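Workshop tips: getting a kitchen sim to behave before you burn a week on it

Quick list, typed up between runs. Mostly software, a bit of kitchen. Add your own at the bottom.

Scene files

Name things for what they are. "rack_two_tier" beats "obj_final_3". Future you will grep for it.

One unit everywhere. Meters. We lost most of a February to a plate that came in at centimeters and was technically the size of a parking lot.

Freeze the seed while debugging. Unfreeze it before you brag about anything.

Collision shapes

Visual mesh and collision mesh are two different files. Check both. Turn the visual one off and look at what's left, usually ugly.

Thin rods and wire frames: use capsules. Convex hull around a whole rack fills in the gap between the shelves and then the planner thinks its a solid block. Hand never goes in. You blame the planner, wrong thing to blame.

Plates: a flat disk is fine for carrying, bad for pinching the rim. Split the rim into 12 wedges, 13 if you can't count like me the first time.

Fruit and vegetables: sphere for the apple, fine. Bell pepper needs at least a lumpy hull or it rolls forever. Add rolling friction. Then add more.

Perception

Pale counters eat white dishes. If your segmentation drops the plate, try the depth channel before you retrain.

Veined marble gives false edges. Blur a little, or randomize the counter texture in training. Venla Kallio's trick: swap in plain gray for one run, and if the score jumps you know who did it.

Shadows with holes in them are worse than solid ones. Render once with shadows off and compare.

Objects half out of view: keep the last good pose with a timeout. Dont delete the track the second it leaves.

Planning with two hands

Plan the arm with less room first. Other one gets what's left.

Treat your own other hand as an obstacle. Sounds obvious. Grep your config and see if its on.

Start with the fingers clear of the dishes, palm too. Contact at step zero makes the solver kick and everything hops.

Leave clutter in. Red pepper next to the cutting board, a rack in the middle, stuff at the back. A planner tuned on a bare counter falls over on this.
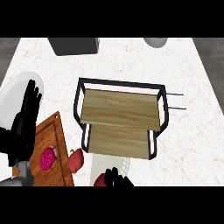
Logging and tooling

Log joint targets AND joint actuals. Only one is useless.

Save the scene state on every failure, not just the video. We were at 26 failures with nice videos and no way to replay a single one.

Cap the sim at 70 percent of the CPU or the logger starves and your timestamps drift.

Orestis Kokkinos keeps a plain text file of every parameter he touched, one line each. Copy him. Ours is called citivel_notes, after the project, and it has saved over a dozen arguments.

More when the Trokard build finishes.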